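Can a Robot Really Put Away the Spoons?

You have probably seen a video of a robot doing chores. It folds a shirt, or it sorts the silverware, and the music is very cheerful. Before you tell your parents to buy one, let's ask some nosy questions about the part you can't see in the video: the software.

Software is the set of instructions inside the machine. A robot that tidies cutlery needs at least 2 kinds. The first kind is called perception. It takes a picture from a camera and tries to work out what is in it. The second kind is called planning. It decides where the arm should go next.

Perception sounds easy, because it is easy for you. You look at a table and you see a spoon. The computer gets a big grid of colored dots and has to find the spoon in there. Shiny metal makes this harder. A bright reflection can look like the edge of something, and so can a shadow.

It also matters where the camera is. A camera up high sees the table one way, and a camera down by the gripper sees it another way. 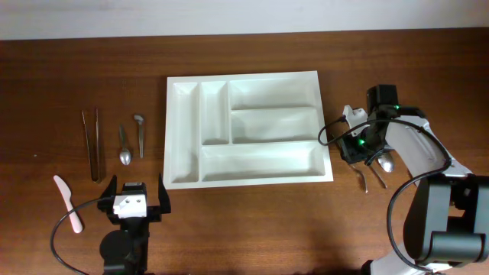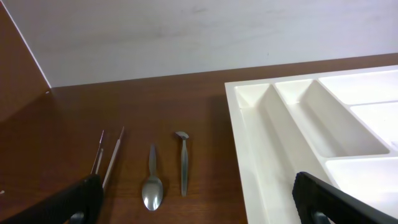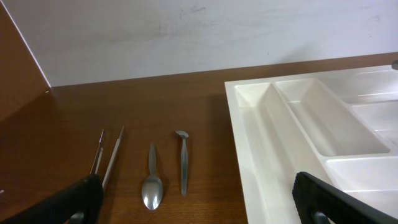 Cutlery, a white tray and black gripper fingers.

Now for planning. Say the software has found the tweezers. Should the fingers close on the middle or on one end? Should the arm come straight down or lean over? If the fingers stop too high, they grab air. If they go too low, they bump the table. You solved all this when you were a toddler, and you don't remember doing it.

Vibeke Lauritsen writes planning software called Lelerix. We asked her if it could tidy a kitchen drawer.

"It can try," she said. "Ask me what happens when I change the spoon."

So we asked. In one test, her team had the robot try to put away a spoon 40 times. It managed 247 good moves in a row on the computer, in a pretend kitchen, and then dropped 3 of the first real spoons it picked up. Pretend spoons never slip.

That is a good thing to remember when somebody says a robot "knows" how to do a job. Knows it where? With which spoons? Did anybody move the tray?

Try this at home. Ask a friend to close their eyes and be the robot. You be the software. Put a spoon on the table and tell your friend how to pick it up, using only words like "left," "down" and "close." Then do it again with a fork, and see how many of your instructions you have to change.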